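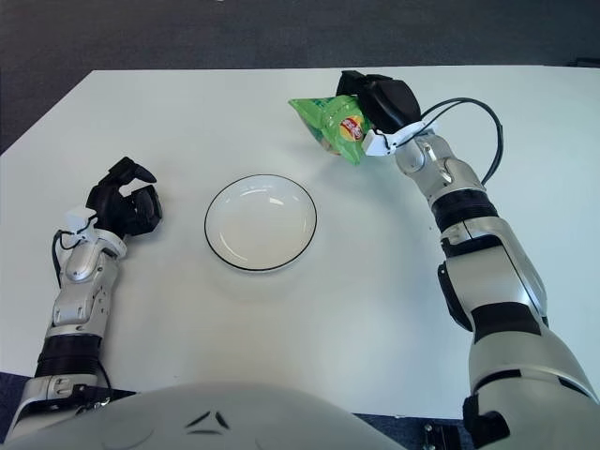
Handling Faults Team

About us

We are the part of Flastetti that looks into what goes wrong when a robot picks things up, holds them or puts them down. We are a team of 11, based on the ground floor at Rakotden. Sohail Khokhar leads the team and Napaporn Khunthong looks after the test tables and the fault log.

Most of our work comes from two places. Other teams at Flastetti send us faults they can't explain, and customers using our Pronden control software report them through the support desk. We try to make the same fault happen again on our own two-armed robot, find the cause, and write down what should change.

How the team started

The team was set up after a fault in September. A robot at our customer Tannous was moving packed food from a table to a tray when its right hand stopped letting go. The control software said the hand was open. It was still closed, and the arm carried on to the next step with a packet in its fingers. The packet caught the tray and pulled it off the table. No one was hurt, but a member of staff had been standing next to the tray a minute earlier.

It took us 41 days to find the cause. A cable at the back of the hand had been routed too tightly. When the wrist turned past a certain point the signal from the finger sensors dropped out, and the software went on using the last good reading. On paper the hand was open for the rest of the job.

There were 2 separate mistakes in that. The cable should have had more slack, and the software should never have trusted an old reading. We had also been told about a similar stoppage before the accident and had closed the report as "could not reproduce". We no longer close reports with those words. They stay open under Napaporn's name until there is a cause or the robot is taken out of use.

What we do now

A large part of the week goes on plain, repeated handling of household things: plates, packets, cups, cloths. Crisp packets are useful to us. They crumple, they slip, they are shiny enough to upset a camera, and a hand that grips one firmly at the corner may have hardly any hold on it at all. Plates bring other problems, mainly thin rims and reflections from the ceiling lights. 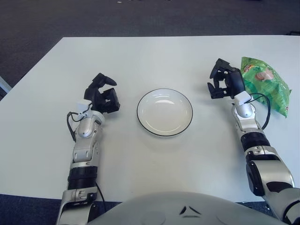
Test table at Rakotden, with both grippers open and the snack bag lying to the right of the plate.

Each test has a written sheet. The sheet says what the robot is meant to do, what would count as a fault, and who may stop the run. Anyone in the room may stop the run. The person who stops it fills in the log, and we don't ask them to justify it to the rest of the team.

The log had 94 entries when this page was last checked. Most are small: a dropped item, a slow release, a wrist that ended up slightly off its mark. A few are more serious and go straight to Sohail, who can have the same model of robot switched off at every customer site while we look into it. He has used that power once, for a worn joint band that let an arm sag under its own weight.

Changes that came out of our work

Every hand must now report a fresh reading before the arm is allowed to move away from a drop point. If the reading is late, the arm stays where it is and holds its position.

Cables at the wrist are left in a loose loop and checked by eye before each session. The loop does get in the way of some reaches, and we have had complaints about that from people who plan the arm paths. We are working with them on a shorter loop, but the tight routing will not come back.

Floor markings around the tables have been moved out to allow for a dropped or dragged item as well as for the reach of the arms.

Reporting a fault to us

If you use a Flastetti robot and it has done something you did not expect, please tell us even if it put itself right. Write down what it was holding, which hand it was using and what the screen said. Leave the cables as they are until one of us has spoken to you — moving them can hide the cause.

Please send reports through the support desk and mark them "Handling". They are read every working morning. For anything where a person was touched or nearly touched by the robot, press the stop button, keep the robot off and ring the desk.

Page last checked 2018-03-20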